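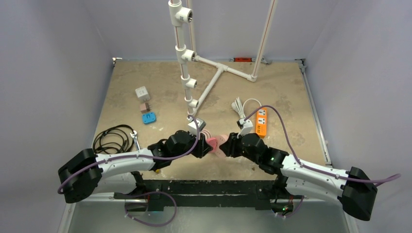 Station placement comes before any pairing. Walk the account first, mark where things go, then open the case. You want spots where something crawls along an edge or up an upright - wall bases, door frames, table rails, pipe. White PVC like the upright with the tees and elbows stacked along it counts as one run, so log it as one run, not one per fitting. Stained or scuffed tabletops are fine to work on, just wipe before you stick anything down or the pad lets go.

## 4. Setting up Jestia stations at a new account

Covers insect monitors only. Rodent units are section 6, different base, different key.

**You need**

- Jestia stations, charged
- Uvus hub and its power cord
- phone or tablet with the Veltent app, signed in under your own name
- alcohol wipes, spare pads, station key

### 4.1 Hub

1. Find an outlet the customer wont unplug. Ask. Not the one behind the coffee maker.
2. Plug in the Uvus hub. Wait for a steady green light. Blinking green = still looking for a signal, give it a few minutes.
3. In Veltent, open the account, tap **Add hub**, scan the label on the bottom.
4. Name the hub after the room. "Kitchen" or "Stock room", not "hub 2".

**Note:** One hub handles 20 stations. Past that, add a second hub. It will let you pair more and then drop readings overnight.

### 4.2 Stations

1. Pull the battery tab. Light flashes twice.
2. Tap **Add station** within one minute. If you miss it, open the lid, close it, try again.
3. Scan the code inside the lid.
4. Pick the surface type - wall, floor, pipe, fixture. Office uses this for the service report so dont leave it on "other".
5. Slide in a fresh card, sticky side up. Write the month on the corner (August, not 8).
6. Wipe the spot, let it dry, press the pad down hard.
7. Lock the lid. Tug it.

Repeat untill the case is empty or the map is covered.

**Caution:** No stations on food prep surfaces. No stations inside electrical panels, even if that's where the roaches are. Note it in the app and call your supervisor.

**Caution:** Do not spray within arm's reach of a station. Residue keeps insects off the card and you get a clean reading that means nothing.

### 4.3 Test

1. In the app, tap **Test all** from the hub room.
2. Every station should show a check mark. Gray dash = out of range. Move the hub first, the station second.
3. Error 382 - card not seated. Open, reseat, close.
4. Save the map. Customer gets a copy by email.

**Note:** Makowska branch is still on the old hubs. Same steps, except the label is on the side and the light is amber when ready.

### 4.4 Before you leave

- old cards bagged and in the truck
- customer shown where the hub is
- next visit booked in Veltent, not on paper
- first reading visible - comes through by 6 a.m. at the latest

Map wont save, or account won't load: text Rosalía Vallejo at the service office with the account name and a screenshot. Leave the hub plugged in while you wait.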